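Bring back the washing-up bowl

We had 60 people through the hall in Honham for the New Year lunch and by three o'clock there were four bin bags by the back door. Paper plates, plastic cups, those little wooden forks that taste of lolly stick. All of it used once, for twenty minutes at most.

I've been banging on about this for years and I'll bang on again. Village dos should use proper crockery. Bowls with a bit of weight. Stuff you wash. 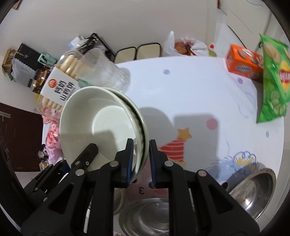
The usual answer is that it costs too much. Does it? The council grant for community meals was 1558 pounds last year and a good chunk of it went on things that were in the bin by teatime. Tarnwood bought a second-hand set from a school kitchen that was closing. Mismatched, a few chips. They lend it out to anyone who asks, and most of it comes back.

Second answer – hygiene. Come on. Hot water and soap. We all eat off washed plates at home and in every cafe on the high street.

Third answer, and the real one: no one wants to do the washing up. Fair enough. I don't either, much. But some of the best conversations I've had in that hall were at the sink, with a tea towel, next to somebody I'd never have sat beside at lunch. Gorazd Jurić taught me to make his mother's bean soup over a pile of dirty pans. I still make it. Not as good as his, too much paprika.

You don't get that tying up a bin bag. 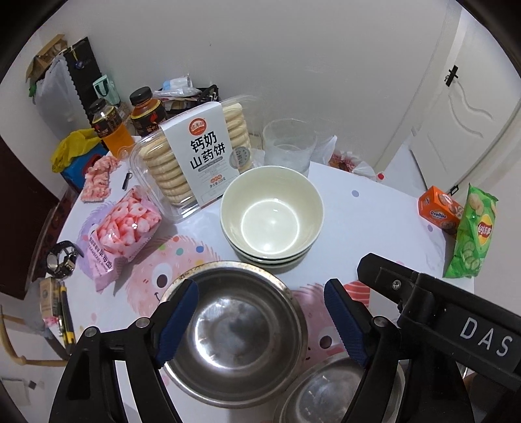

Nikola Angelovski

And there's the food itself. Soup in a paper cup goes cold and soggy at teh same time. Stew needs a bowl. Children spill less when the thing in front of them doesn't fold in half, or mine did anyway. Even a battered old steel dish does the job better than a paper one, and it'll see out the lot of us.

I know people are tired. I know the hall kitchen has one decent tap and a boiler that sulks. So start small. Bowls only, for the January soup lunch. Keep paper for the cake if you must. Two people washing, two drying, swap after half an hour. Music on.

Skomo hire will do 55 place settings in crates and take them back dirty, if the washing really is the sticking point. Not my favourite option – you lose the sink – but its still miles better than four bags of rubbish.

The next planning meeting is in the small room. I'll be bringing my own bowl and a spare tea towel.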